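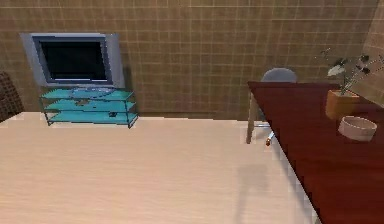 Tien-fu Chow asks whether the Vokgate has to be set up again from scratch after a drive wheel is changed. It doesn't. The arm settings stay as they are and only the base needs doing.

Vokgate mobile base with single arm
Supplied by Clovar

Changing a drive wheel

Switch off at the rear panel and take out the battery. Put the base on its side on a folded blanket – the arm must be folded first, and the strap fitted. Each wheel is held by four bolts. Undo these, pull the plug straight out and lift the wheel clear. Clean any hair from the axle before the new wheel goes in. Tighten the bolts a little at a time, working across the wheel.

Setting up the base afterwards

Connect the base to the Astwood software and choose Base, then Wheels. Enter the code printed on the new wheel. Before driving on a real floor, run the base in the Astwood practice room, a computer-made room with a tiled wall, a table, office chairs and a door. The run takes 9 minutes. Chair legs are what usually show up a wrong wheel code, as the base will turn wide and touch them.

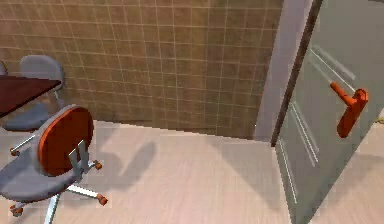

If it does turn wide, check the code again and repeat the run. If the result is the same, swap the left and right plugs, which are easy to mix up on bases made before August. Then drive the real base forward 2000 mm along a tape line and measure where it stops. Type the measured distance into the box and press Save.

Looking after it

Wipe the wheels weekly. Check the bolts every 200 hours and replace both wheels at 2000 hours, even if one looks fine. Flanagan wheels fit the older base only.

Spare wheels are sold in pairs, with bolts. The strap is sold separately.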